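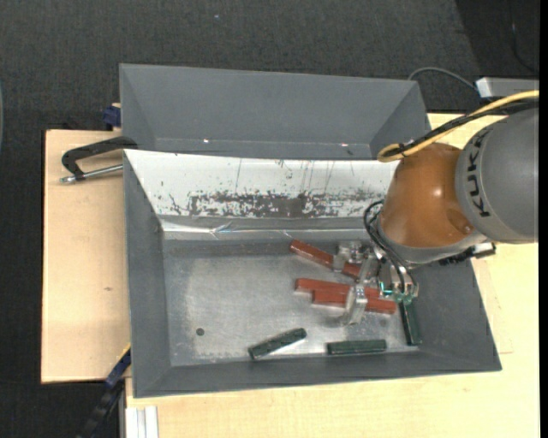
A KUKA arm with a two-finger metal gripper over a bin of red and green blocks. The second bin stands behind it.

Small manufacturers that want to automate bin picking have usually had to hire an integrator. Henen, a kit introduced in September by the supplier Fodia, is offered as an alternative. It includes a gripper, mounting hardware and control software, and is intended for firms that already own an arm.

The kit was reviewed over 34 working days at the Mivwood training center. Staff recorded 467 transfers of blocks between bins. Parts lying flat against a wall were the most common cause of a missed grasp.

"Setup took our technicians 2 days, and most of that time was spent on the software," said Hilkka Koskela, who supervised the review. "The written instructions need more work."

Fodia lists the kit at $3000, excluding the arm. Ignacio Carrasco, the company's product manager, said a revised manual is being prepared. Service contracts are sold separately through Honkanen, the regional distributor.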